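Workshop notebook – Cakholm house, furnishing job
2 Jan 2026

Back in after the break. Heating was off, so no glue or finish work today. Sorted the secondhand pieces and did dry repairs only.

Dresser (from the Vellby sale, paid 50 for it with the mirror). Top two drawers bind on the left. The runners are worn into a hollow near the front. Planed the hollow flat on one and glued nothing yet. Plan is to let in a strip of maple, same as we did on the hall chest in July. Back panel is sound. One knob missing. Shirley Bunting thinks she has a match in her tin, otherwise we replace the whole set.

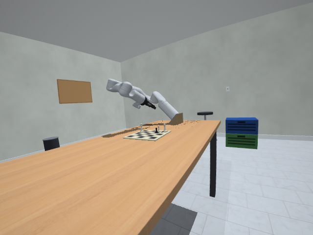 Long table with the arm at the far end.

Six dining chairs, four of them usable as they stand. The other two rock. On one it's the back left leg, which someone has already shortened once, badly. The other has a loose stretcher and old hide glue that crumbles out of the joint. Knocked it apart, scraped the tenons, labeled everything with tape. Seats on all six need new webbing. Wendy Parsons has the webbing stretcher at home and will bring it in.

Fabric: Suryani Setiawan dropped off the Whitlock samples. The family liked the gray-green stripe but it frays if you look at it, and with three kids in the house I'd go with the plain one. Width is enough to get two seats across with a little over. Left both on the shelf with a note so they can choose.

Paint for the bunk bed. Tried two coats of the Clornia eggshell on an offcut before the break and left it to cure. Today it passed the fingernail test on the side that was sanded with 300 first, and scratched straight off on the side that wasn't. So the whole bed gets sanded, including the slats, which I had hoped to skip. Shirley Sowerby wants to try shellac primer on the knots – fine by me, but test it on the ladder first.
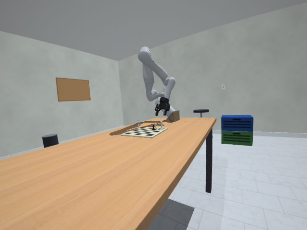

Which leaves the bookcase. It's 23 mm too tall for the alcove because the baseboard in there is higher than we were told. Two choices: trim the plinth or take the cornice off. I'd trim the plinth. The cornice is the only nice thing about it. Ferenc Szilágyi measured the room, so check with him whether his height was to the floorboards or to the top of the carpet before anyone picks up a saw.

Money: 800 left in the furnishing budget, before the mattresses. Mattresses are not secondhand and have to come out of that. Lamps can wait.

To do
- maple strip for drawer runners, both sides
- order webbing and tacks
- ask family about fabric
- sand bunk bed, then wipe down and prime
- floor height from Ferenc
- felt pads for everything with legs

Last updated by S. Sowerby: added ladder test to the paint section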